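**Ticket 3567 - Black mesh cover, pads not sitting level, strap twisted**

Status: open, waiting for part
Category: soft goods / repair bench
Priority: normal
Product: Prurkia mesh cover, black, with two pads and strap
Supplier: Jonex

### Problem as reported

The customer returned the cover in October with a short note. The note says that the pads "do not match any more" and that the strap pulls to one side when the cover is on. There was no receipt in the parcel, but the order was in our system, so I have accepted it under the normal repair terms. The customer would like to have the same cover back and does not want a replacement in another colour.

### First check, 9:15 am

I took the cover out of the bag and shook it lightly. The netting has no hole that I could find with my fingers. I also looked at it against the window, and the grid is closed everywhere. There are scuffs on the surface, which I consider as normal wear, and I will not charge for them.

I then compared it with a new cover from the shelf. On the new one, both pads stand at the same angle. On the returned one they don't. I asked the bench if anybody had opened the seams before, and the answer was no.

### What I tried

1. Laid the cover flat and smoothed the netting by hand from the middle to the outside. The creases became less, but they returned when I let go. No change to the pads.

2. Undid the strap and put it back without the twist. It was turned once near the fastening. This is maybe the reason for the pulling to one side, so I kept the cover like this for the next steps.

3. Washed it in lukewarm water with a little dish soap, no softener. Hung it over the clothes airer until the next morning. Please do not use the dryer for these covers, also not on the cool program. We lost one in this way last winter and had to pay for it.

4. Put the dry cover on the wooden table in its domed shape, strap over the top, and looked at the two pads again. The left one is tilted. The right one lies on its own flank with the flat face outward, and it has a mounting block under it. The edges of both are a bit worn, a lighter grey than the rest.

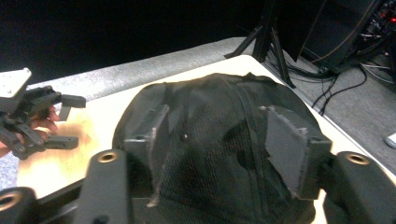 5. Pressed each pad by hand to feel if it moves on the fabric. The right pad is firm. The left pad gives a little at one corner, and I could hear a small click. I did this several times to be sure, always the same corner.

6. Turned the cover inside out and checked the stitching behind the left pad. The thread is whole, but 2 stitches are much longer than the others and the netting has pulled there. I marked the place with white chalk.

### Measurements

Distance between the strap fastening and the left pad: 26 mm. On the new cover from the shelf it is 6 mm less. I measured with the steel ruler and not with the tape, as the tape from the drawer is stretched.

### Notes from the supplier

I wrote to Jonex and they answered the same afternoon. They say that the pad can be removed and sewn again, but that the base should be changed at the same time. The old base will not hold well after it has been loose. They do not keep the base in stock any more, but Stiron has it, in grey and in black. I have ordered the grey one, to match the pad.

Yadav can do the sewing if we don't have time, but then we must send the whole cover and it takes longer. I would prefer to do it here. The netting is fine and it is easy to make a ladder in it, so please use the thin needle (second drawer, in the tin with the blue lid) and go slowly.

### Message sent to customer

> Good afternoon,
>
> Thank you for sending us your cover. We have washed it and checked it. The mesh itself is in good condition. The strap was twisted and we have corrected this. One pad is loose at a corner and needs a new base, which we have ordered for you. There is no cost for the washing. We will write again when the part is here.
>
> Kind regards,
> Repair bench

### To do

- [x] Wash and dry
- [x] Straighten strap
- [x] Check netting for holes
- [x] Order base from Stiron
- [ ] Remove left pad, sew again at the chalk mark
- [ ] Compare both pads with the new cover
- [ ] Brush off the chalk
- [ ] Pack with tissue, not folded across the pads

The cover is now in the open tray at the end of the bench with the ticket number on it. Please don't put anything on top of it - the netting keeps every crease.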